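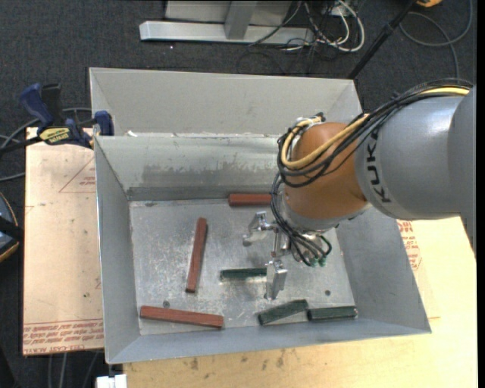

Clubs > Away Days > Kobori Open Day

Six of us from the ladies' section went over to Kobori for their open day in May, and I came home with sore feet, a sleeve of new balls and a sunburned neck. Worth every minute!

We left at 7:15 with Mahfuz Bhattacharjee driving (he plays off 11 and knows the back way past Tendard). Coffee and bacon rolls in the clubhouse, then a walk around with the head greenkeeper before anyone was allowed to hit a ball. I could have listened to him all day. They've relaid the 4th and the 13th, and he showed us how shallow the new bunkers are compared with the old ones, which used to swallow people my height.

The course is longer than ours but flatter. The 6th is a par 3 of 217 yards from the back, over a pond, and I'm told the members hate it. We played it from the front tees and I still came up short, twice. My favorite was the 9th, a dogleg with a big copper beech on the corner - you can cut it if you're feeling brave, and I wasn't.

After lunch there was a nine-hole Stableford in mixed fours, 36 teams in all, so it was slow going by the 5th tee. We were drawn with a very nice couple from Flernau who play there most weekends and gave us all the lines on the greens. Read everything toward the road, they said, and they were right. Joan holed one from right off the fringe on the last and the people on the terrace cheered!

Plader had a tent by the range with fitting sessions. I tried a hybrid I liked a lot until I saw the tag, $295, so my old 5-wood has been forgiven for now.

The visitor rate is $75 with a cart if you book before noon the day before. Bring a sweater, the back nine catches the wind. We're hoping to get two cars together for September, and the sheet is up by the locker room door.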